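# Trudthorpe Household and Toy Items

Release note and data card, Jan 21, 2025

## Summary

The Trudthorpe collection records small household goods and toys placed together in grey bins. It was assembled at the Kakbridge site under the direction of Britta Heitmann and is maintained by King-fai Siu. The present release covers 63 item types and 1,000 arrangements.

## Contents

Items were chosen for variety of shape and surface. The list includes drinking cups, kitchen utensils, play food, small sports balls and toy animals. Each item type has a plain-language name in `items.csv`, such as "cup, dark blue" or "eggplant, purple". The spelling "eggplant" is kept for agreement with the earlier Estville list – please do not change it to "aubergine" in derived files.

Items may overlap or lie partly beneath one another. An item is listed for an arrangement if any part of it can be made out.

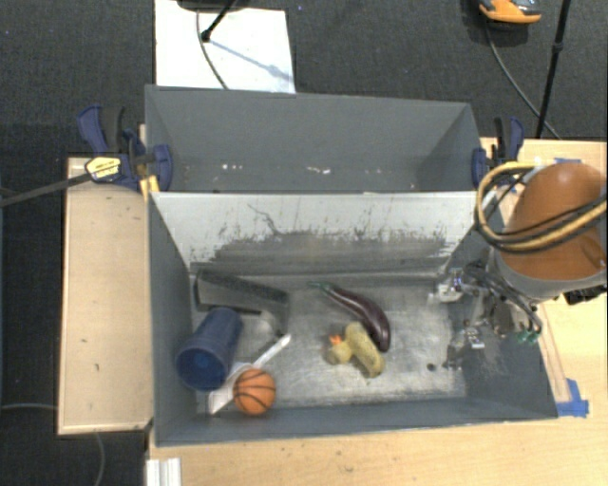
Bins are not replaced when they become marked. Scuffs and scratches on the walls and floor are therefore a normal feature of the collection and are not recorded as items. The same applies to reflections on the metal floor, which early reviewers sometimes entered as separate objects. Svenja Reinholz corrected these entries in April.

## Files

- `items.csv` – item names, colours and broad category
- `arrangements.csv` – one row per item per arrangement
- `notes/` – remarks by reviewers, in English only

## Known limitations

Colour names were assigned by 2 reviewers and have not been measured. Dark greys and dark blues are the least consistent. Long, thin items are sometimes listed simply as "utensil" where the type could not be agreed.

## Contact

Corrections should be sent to Orla Brophy at the Kakbridge office, quoting the arrangement number.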